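Daltimgate Flower Library: Frequently Asked Questions

Updated 2020-01-11

What is a flower library?

We lend vases. You bring the flowers, or you buy a bunch off the cart by the door, and you go home with something decent to stand them in. When the flowers have carked it you bring the vase back and choose another. It works like a book library, except that the books are full of green water and we would like you to tip it out first.

How many vases do you have?

About 600 on the shelves, depending on who has remembered to return theirs. The collection began with a deceased estate and a great deal of optimism. Most are glass, plenty are ceramic, and one is shaped like a trout. The trout is always available.

What does it cost?

Membership is $6 a month. You may have three vases out at a time. There is no joining fee, and no discount for saying you will only be quick.

I only have one vase at home and it is enormous. What am I doing wrong?

Probably nothing, but you are buying flowers to suit the vase, and that gets dear. A tall vase wants tall stems with some heft to them. Put a posy of something small in it and you will be looking at a lot of glass with a rumour of petals at the bottom. As a starting point, let the flowers stand one and a half times the height of the vase, then ignore this if it looks silly.

Small, round vases with a narrow neck are the most forgiving thing we lend. Three or four stems and the neck does the arranging for you. They are called Rullums in our catalogue, after the shelf they used to live on, and they go out more than everything else put together.

Should I match the colour of the vase to the flowers?

You can, but it tends to look like a bridesmaid. Coloured glass does best near leaves. Green glass with big green leaves is very hard to get wrong, and turquoise will put up with a bit of purple. Clear glass goes with anything, provided you are prepared to have your stem-trimming judged by visitors.

Can I put two different vases on the same table?

Please do. A short one and a tall one, well apart, will do more for a long table than a matched pair in the middle staring at each other. They need some relation (both green-ish, both glass, both slightly chipped) and that is about it. A bare timber top suits them. If yours is hiding under a cloth, consider letting it out for the afternoon. 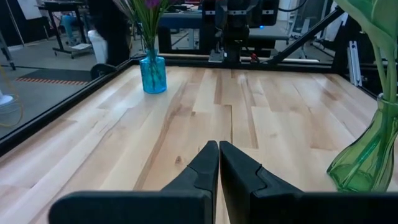 Periklis Alexiou wrote in to object to the whole idea of spacing them out. On his table, he says, anything near the end gets an elbow, and he would sooner have a crowded middle than a wet lap. He has put his two Rullums on a tray with a candle and considers the matter closed.

We take the point about elbows. If you are seating people at the ends, move the tall vase in before they sit down, or serve something that needs less vigorous cutting.

Will water mark my timber table?

Yes, and sooner than you would like. Wipe the base of the vase after filling it, then wipe it again when you have moved it and slopped. A cork coaster underneath helps, though do lift it now and then, as damp cork leaves a ring of its own. Oiled butcher block can usually be sanded lightly and re-oiled. Your grandmother's sideboard is between you and your grandmother.

How do I clean a narrow neck?

Warm water, a spoonful of uncooked rice, a drop of dishwashing liquid, and swirl. For the brown tidemark, fill with warm water and white vinegar and leave it overnight. We sell a bendy bottle brush at the counter, the Rultden, which is ugly and works.

I broke one.

Wrap it in newspaper, put it in the rubbish and tell us. We ask for the price on the sticker underneath, most often a few dollars. The exception is the big studio piece by Vũ in the locked cabinet, which is insured for $2000 and is the reason the cabinet is locked. You can't borrow it. People ask every May, before Mother's Day, and you still can't.

Do you take donations?

Glass and ceramic, clean, with no cracks. We are fully stocked with florists' cylinders and would be grateful if you could find them another home. If you have a second trout, please ring first.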